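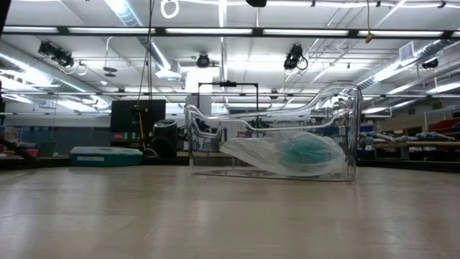
Zikstead, Thursday, a little after 4. The painter is late to her own studio and comes up the stairs already talking. Rent, first. Then the light, then the river, then rent again.

She paints marshes. Has done for 22 years, nearly all of them within walking distance of the Ntuli ferry landing. Flat land, low sky, one line of reeds. Before that it was city streets, and before that nothing she wants shown. "I burned a lot of it. Some I should have kept. The bridges were okay."

She asked not to be named here. Her gallery knows, her neighbors know, fine. She signs the canvases with a small mark in the corner and would like to leave it there.

The new show opens in August at the Drelteck, upstairs rooms, 31 paintings. Most are small. The big one is called Zorkow, after the island you can see from the landing when the fog lifts, and it took her two winters. "The first winter I painted the island. The second winter I painted it out again. Then I put back maybe a third."

Why a third? She shrugs. "It looked lonely in a way I liked."

She works outside until her hands quit, then indoors from memory. No photographs. She tried them once. "Everything came out blue and I believed it. Took me a year to stop beleiving it." Sketchbooks instead, pencil, notes in the margins about wind and what the mud was doing. She keeps a running number on the sketches and the last one, done that morning, was 3,144. Over 1,147 are just of the same bend in the creek.

Same bend? "It moves. You go back in spring and it's somewhere else. People think marsh is marsh."

On teachers she is short. Had one good one, at night school, who made the class mix gray for six weeks with no black on the table. She still has no black. Her darks are green and a red brown, laid thin, scraped, laid again. Up close the reeds are mostly scratches. Back of a brush, a fork once.

Does she look at the old landscape people? "Sure. The Dutch. Anybody who gave the sky two thirds." Mountains leave her cold. She spent a summer in them on a grant and came home with four pictures, all of puddles.

Selling is harder. Last year was bad, this one a bit better, the small panels go and the wide ones sit. She has dropped the price on two of them and wont say which.

After the show, what? She wants to paint the landing at night. Needs a better lamp. The 5:10 ferry is in by now and she has to meet it, so coat, keys, the door held open with a foot. "Come in October," she says, on the stairs. "The color's better."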